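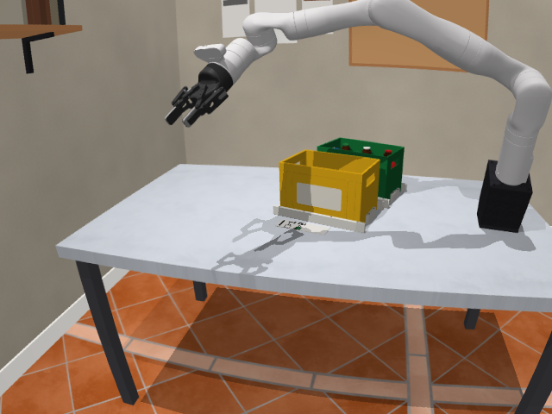 Good morning. My subject is what happens to small meeting rooms when a company moves to bookable space, and I'm going to talk mostly about noise, light and furniture, in that order. I worked on the Workdale move with Gwawr Rowlands and Sheyla Chávez, and most of what follows comes from that job. We started with surfaces. A white tabletop like the one on this slide bounces light up into people's faces, and it does the same thing with sound. In a large carpeted room that hardly matters. In a room for four people it matters a lot, and we had 13 of those.

(Pause. Ask who has a room at work that people avoid. Take a few hands and move on.)

Workdale had been in the same building since 2000. The old layout was a corridor with offices on both sides. The new one kept the corridor, took out the offices on the north side and put small rooms in their place. They went onto a booking system on a Monday and by Thursday we had a complaint list. Very little of it was about booking. People said the rooms were tiring. They said calls were hard to follow. Two teams had gone back to meeting in the kitchen.

Sheyla sat in on meetings for a week with a notebook. Her finding was that people raised their voices after a few minutes without noticing, and that it was worst in the rooms with the most bare wall. We had plaster on three sides, glass on the fourth and a hard floor. Everyone had signed off on that floor, including me.

(Next slide. Leave it up while talking about finishes.)
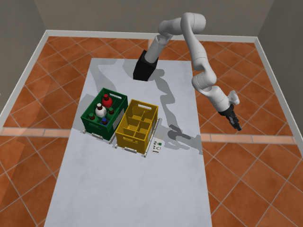
Slide 2. Terracotta floor tiles, gray walls, white baseboard.

Tile first. People like it, it cleans well and it lasts. It also reflects nearly all the sound that reaches it. If you want a tile floor in a small room you have to find your absorption somewhere else, and the usual place is the ceiling. Our ceilings had ducts across them, so we had less area to work with than the drawings suggested. We used the wall behind the main seat instead, from table height up to the top of the door.

Then paint. Flat paint helps with glare. It does nothing for sound. I mention this because we were asked three separate times whether a different paint would fix the echo.

(If anyone asks about acoustic paint, say we did not test any and go on.)

Ernő Fodor handled the wall panels. He tried two layouts in two identical rooms. In the first, all the panels went on one wall. In the second, the same area of panel was split between two walls that met at a corner. People preferred the second room. We copied it in the rest, except for the room at the end, where a fire door took up most of the wall.

Light. The original fittings were centered on the ceiling and the tables were not centered under them. That came from moving the tables toward the glass to leave space for a door swing. The result was a bright patch on the floor and a dim table. Imre Kozma moved the fittings and put them on dimmers. I would have liked separate switching for the screen end, but the budget was gone by then.

(Check time here. If over, skip the chairs and go to the survey.)

Chairs. We bought chairs with hard feet for a hard floor. Every time somebody stood up, the next room heard it. Felt pads fixed most of it. They come off, so somebody has to go around with a bag of spares. At Workdale that is Sándor Katona, once a month.

Survey. We asked the same question before and after: would you choose this room for an hour's meeting? After the changes, 81 percent said yes. I don't have a clean number for before, because the first form let people skip the question and many did. I can say the kitchen meetings stopped.

Cost. Panels were the largest item, then lighting, then the pads, which hardly show up on the invoice. If I had the job again I would buy the panels before the booking screens. The screens at each door took longer to agree on than everything else put together, and people mostly book from their desks.

(Questions. The panel drawings are in the handout, page 2. Gwawr has the supplier list and will be at the back table until lunch.)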